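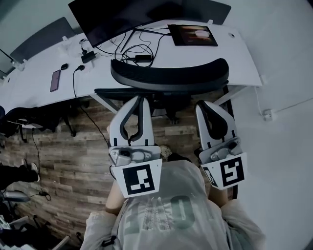 News from the Zurndale room: gathering examples by hand

Since October our small group has been collecting examples for the learning system which will later control the arm at Brumidska. Several readers asked how this work looks in practice, so I will try to explain it a little.

We do not move the robot when we record. A person takes one gripper in each hand and does the task with them, as if the grippers were the ends of his or her own arms. The fingers are curved and have black rubber pads on the inside. Each gripper carries a white plate with a black-and-white marker, and the two markers have different patterns, so that our software can tell left from right and calculate where each hand is. The recording is made from the height of the head, looking down, and this is the view which the system will learn from.

The tasks are simple office tasks. At the moment we have 8 of them on the list: putting a phone next to a mouse, turning a tablet over, pushing a chair to the desk, bringing cables together and similar things. For a person they take a few seconds. With grippers they take longer, and new people are usually surprised how difficult it is to pick up a flat tablet from a flat desk. The best method we found is to slide it over the edge with one gripper and take it with the other.

Our aim is 400 good examples before the winter break, and we have almost 80 per cent of the chair and phone tasks ready. The cable tasks are far behind. A cable never lies twice in the same way, and the person often needs three or four attempts before one example is clean. We keep the failed attempts too, in a separate folder, as the people at Rathnayake want to compare training with them and without them.

We decided not to tidy the desks before recording. In the first weeks we cleared everything away, and the system trained on these examples became confused when it met a normal desk with adapters and wires on it. Now we leave the things as people have left them in the morning, and we only move a chair or a monitor between two series.

Some small requests to those who record. Please hold both markers turned upwards, also when one hand is resting. Start and finish every example with the grippers open. Take a break after 6 examples – the wrists become tired before you notice it, and the movements become shorter. If a cable of the gripper catches on a chair, stop and begin again.

The next training run uses the Usa server and will need two nights. We will write about the results in the next issue, also if they are poor. Who would like to try the grippers for an hour can come to the room after 14:00 and ask at the long desk. Experience is not necessary, and left-handed people are very welcome, as we have too few of them.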